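Régler et entretenir un caisson à un tiroir en bois clair

Mise à jour : 3 décembre 2020

La procédure concerne les petits caissons à un seul tiroir, avec poignée métallique en U et encoche de préhension. Elle a été mise au point à l'atelier Lesent par Helmi Valtonen sur le modèle Kettunen. Pour un caisson d'un autre fabricant, vérifier d'abord le type de coulisse.

Outillage : tournevis cruciforme, équerre, chiffon non pelucheux, papier abrasif fin, lubrifiant sec. Les huiles fluides sont à proscrire, elles fixent la sciure.

1. Contrôle de la coulisse

Vider le tiroir, poser le caisson sur un plan horizontal et ouvrir en tirant dans l'axe de la poignée. Un effort latéral fausse le diagnostic. Essuyer le rail sur toute sa longueur accessible, puis appliquer le lubrifiant en couche mince. Manœuvrer 9 fois, essuyer l'excédent.

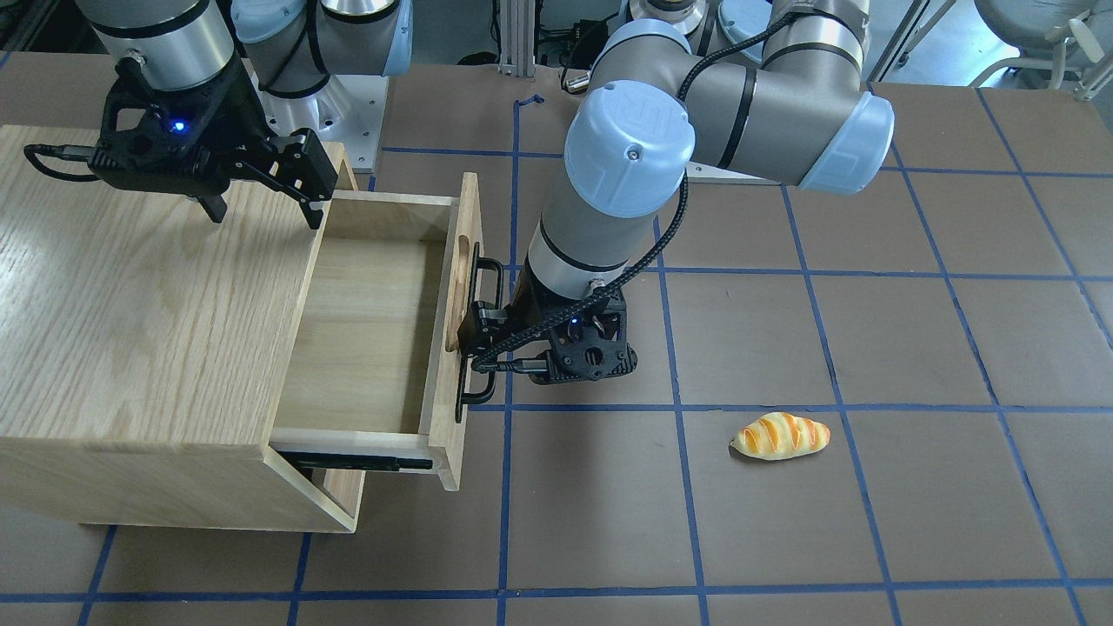
Tiroir ouvert : le rail noir est accessible sous le côté.

Si un point dur subsiste, desserrer les vis du rail d'un quart de tour, refermer pour laisser la coulisse se centrer, rouvrir et resserrer — sans forcer, le filetage dans le bois s'arrache vite.

2. Poignée et encoche

Vérifier le serrage de la poignée à la main. En cas de jeu, reprendre les vis par l'intérieur de la façade. Pour un remplacement, relever l'entraxe sur la pièce démontée. Poncer légèrement le chant de l'encoche dans le sens du fil, puis dépoussiérer.

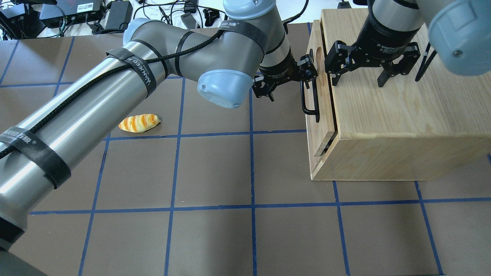

Poignée noire en U et encoche ovale, sur la même face du caisson.

3. Finition et repérage

Appliquer la cire Prostus (référence 695) sur les faces extérieures seulement. Laisser sécher 28 heures avant remise en charge. L'intérieur du tiroir reste brut : une finition y retient les odeurs et peut marquer les textiles.

Pour retrouver la position du caisson après intervention, un quadrillage au ruban adhésif sur papier kraft suffit. Aligner une arête sur une ligne et dégager la course du tiroir. Venla Heinonen préfère un tracé au crayon, moins visible mais plus long à reprendre.
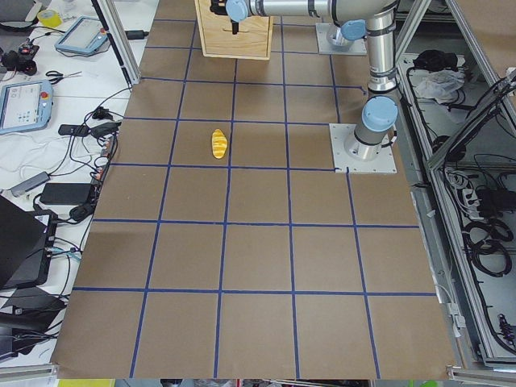 Peut-on cirer aussi le rail ?
La cire est réservée au bois. Sur le métal, elle s'encrasse et freine la coulisse ; utiliser un lubrifiant sec.

Renouveler le contrôle chaque année, en mars à l'atelier.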